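Hashini Bandara has ten minutes, she says, then she's back on the panel. Tuesday morning at Bevley, kettle on, phone going. What went wrong in May? "It turned the knob too far. Simple as that. Hand stalled, software thought the job was done."

Fault 1624 in the log. No alarm, no stop. The arm just sat there holding on. She found it at ten past eight, "with my coat still on".

So now it's the black knob again, bottom of the right-hand door, over and over. 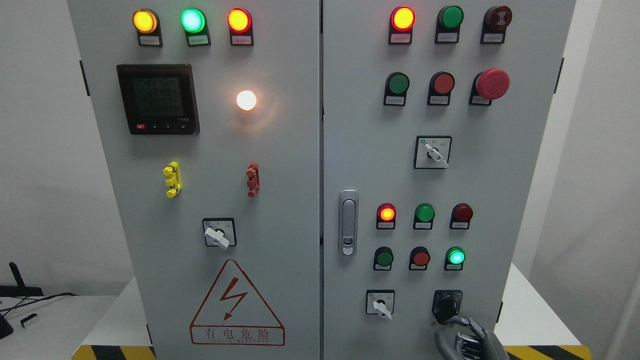
Chaminda Talukder puts the blame elsewhere, saying the grip limit had been set at Plivport and never checked again when the arm came over to Bevley. He would of caught it, he says, if anyone had sent him the file.

Bandara doesn't argue. "Fair. We trusted a number." The new rule is dull: if the wrist force climbs and the knob angle doesnt change, let go and shout. And a person within reach of the red mushroom button, every run. "I don't care how bored they get."

Would she leave it alone overnight? Long pause. "No. Ask me again after Cillasau."

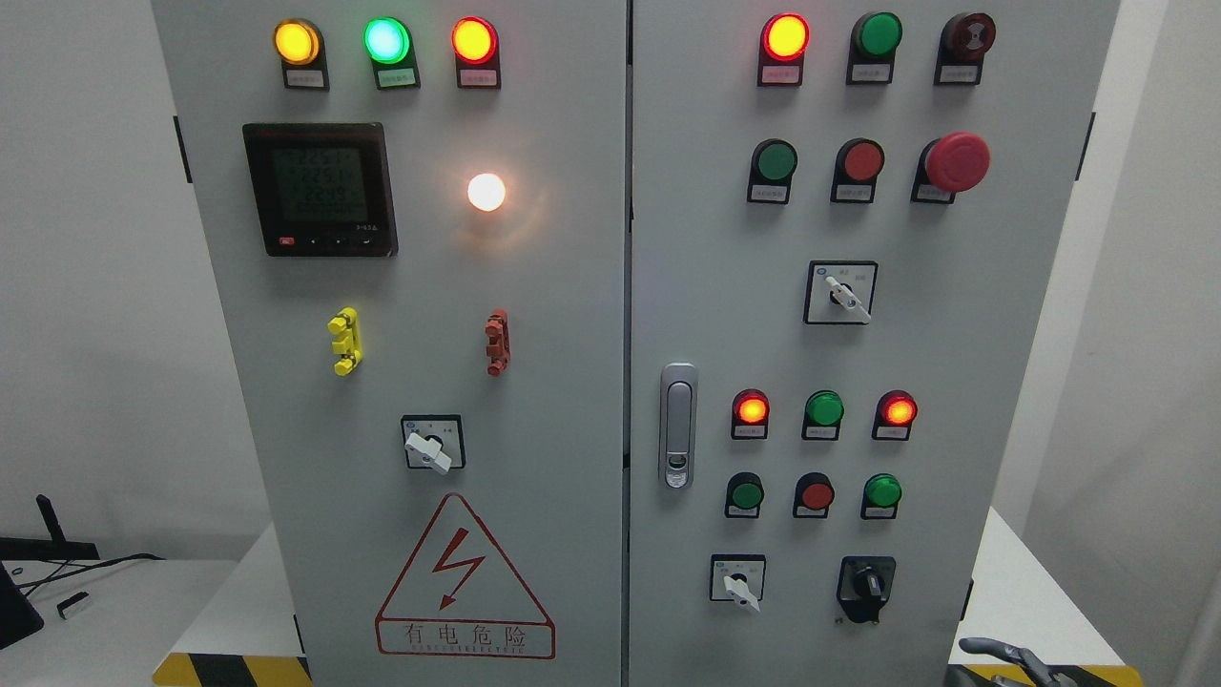 The control cabinet at Bevley, with the gripper at lower right.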